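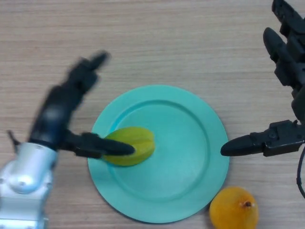 Every franchise league begins with a map. Somebody draws circles round cities that have never had a professional team, writes a population beside each one, and calls the total an audience. The league I have spent the past few months following, on and off, has four circles, and the names inside them are Flenell, Bestico, Salameh and Brinum. Two of those are places and two are the businesses that bought in, which tells you something about how the sums were done. The launch brochure had a good deal to say about energy, lifestyle and the wellness of the modern cricketer, with the sort of menu that puts star fruit on a turquoise plate and calls it preparation. It had one page on the cricket. I read that page several times on the train, and I still could not have told you how a player who was good at the game would end up in one of the four squads.

The answer, when it arrived, was a draft. Not an auction, the organisers were keen to say, because auctions are vulgar and drafts are fair. I have no strong feelings either way. A draft gives each side a turn, and an auction gives each side a purse, and in both cases the side with the better scouts ought to come out ahead. What interested me was who was in the room before the picking started. The list of available players ran to 437 names, and each franchise was allowed to keep 3 of them in advance, under a clause headed "founding selections". That makes twelve players gone before the first turn. If you look at the twelve, you will find most of the best opening bowlers on the list and all of the wicketkeepers anyone had heard of.

Flenell did best out of this. They had signed their founding players in August, while the other three were still arguing over the wording, and by the time the rule was published it described more or less what Flenell had already done. I asked the league's press office whether the order of events troubled anybody. The reply said that the founding selections had been "agreed in principle by all stakeholders at an early stage", and attached a logo.

To be fair to Flenell, they have picked a proper side. There is left-arm pace, there are two spinners who turn it in different directions, and the batting goes down to nine. Their captain was announced in a short film with a lot of smoke in it. My complaint is with the idea that the rest of us should be surprised when they win.

Brinum have gone about things differently, and I find it hard to decide whether they are clever or just skint. They used their early turns on all-rounders, one after another, the kind who bat at seven and bowl two tidy overs. There is a theory behind this. The theory says that specialists are overpriced and that a side full of useful people will beat a side with four stars and seven passengers. I have heard it in every sport I have ever covered, usually from whoever has the smallest budget. It may well be right. It will look less right on the first evening when somebody needs twelve off the last over and the man on strike averages nineteen.

Bestico bought batting. They bought so much of it that one of their coaching staff, speaking to a small group of us after the draft, was asked who would be taking the new ball and laughed for rather longer than the question deserved. Salameh bought experience, a polite word for knees. Their oldest recruit retired from the longer game years ago and was, until the call came, doing radio.

What all four have in common is a salary cap, and I would like to believe in it. The cap is meant to hold the thing together. Each franchise may spend the same amount, the small ones can live alongside the rich ones, and the table stays tight until the last week. That is the plan in every league with a cap. But the cap here covers playing wages only. It does not cover image payments, or ambassador roles, or the coaching job that begins the morning after a player's contract ends. A batsman can be paid modestly to bat and handsomely to open a shop. I went through the regulations looking for the paragraph that deals with this and found one that says such arrangements "should be declared". It does not say to whom, or by when.

Then there is the fixture list. The whole competition is squeezed into 6 weeks, with most matches starting at half past six in the evening so that people can come straight from work. I like an evening game. I like it a bit less when the last train back from the Flenell ground leaves before the second innings is half done, as it does on the current timetable. The organisers say they are in talks. The car park has been extended in the meantime, at a cost of £15 a — no, I have had that corrected by two readers of our last issue already, so let me just say it is not cheap and you should look it up before you set off.

Tickets are another matter, and here the league deserves some credit. Children get in free with an adult, the cheapest seats are cheaper than a trip to the pictures, and you can bring your own sandwiches. After years of being searched for cheese rolls at big grounds, I was pleased to see that in writing.

The clubs beneath all this have been less pleased. The players have to come from somewhere, and in the middle of the season they come from the sides that trained them. One club second eleven I watched in the spring had lost its opening pair and its only quick bowler to the squads, and had to fill in with two fifteen-year-olds and the scorer's brother. The compensation is paid per player at a flat rate, whatever the player is worth to you. A club that loses its best bowler gets the same as one that loses a reserve who was going on holiday anyway. When I raised this with the league I was told that clubs would benefit from "increased visibility". I looked round the ground that afternoon. There were 60 people there, most of them related to somebody playing, and I could not see what they were supposed to be made more visible to.

I have been wrong about these things before. I thought the shorter formats would be forgotten within a couple of summers, and I said so in print, and readers still send me the cutting. So I will say only that I would like to see three things before I buy a replica shirt. I would like the outside payments published at the end of the season, club by club. I would like the founding selections scrapped for the second year, so that all four sides start from the same line. And I would like the compensation worked out by someone who has had to find eleven players at nine o'clock in the morning.

The league says that a review is planned for the winter. The terms of the review have not been settled, and neither has the question of who will sit on it, although I gather that each of the franchises will be entitled to a seat. The opening match is Flenell against Brinum, at Flenell. Flenell also have the second one at home.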